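Tube sorting sim, planner notes, December

Picked this up again after lunch with Hậu, who wanted the cap reader out of the perception node and into its own process. Done, and the whole stack starts faster now! Ran 212 episodes on the Navickas build. The planner gave up on 20 of them, nearly all with the same complaint: no collision-free approach to the rack (the blue one, as usual).

My guess is the padding. I'd left it fat back when Sunita was tuning the wrist, and with a neighbor tube standing in the next slot there's hardly any room left for the fingers. Renders from the sim:
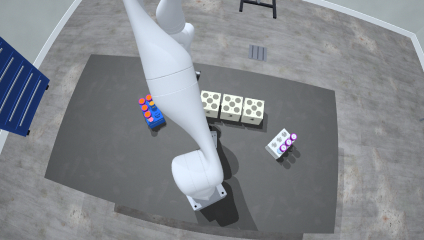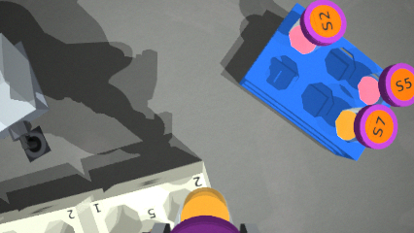
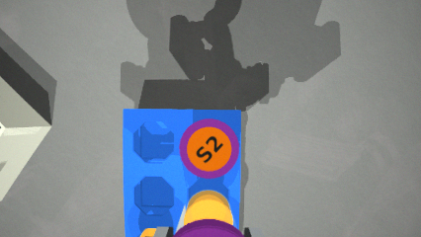

So tomorrow I'll shrink the padding on the fingertips only and leave the links alone. Mei thinks we should also rerun seed 443, where the approach pose flips by half a turn for no reason I can find (I stared at the logs until 6 pm, no luck).

Other thing: rotated cap text. The reader is fine on straight labels but its confidence drops to as low as 71 percent once the label is at a slant. Yupin has a de-rotation step in the Faltier branch that I'd love to steal. Need to ask her which commit.

Still to do: shadows on/off switch in the config, and write Latrice back about the log format.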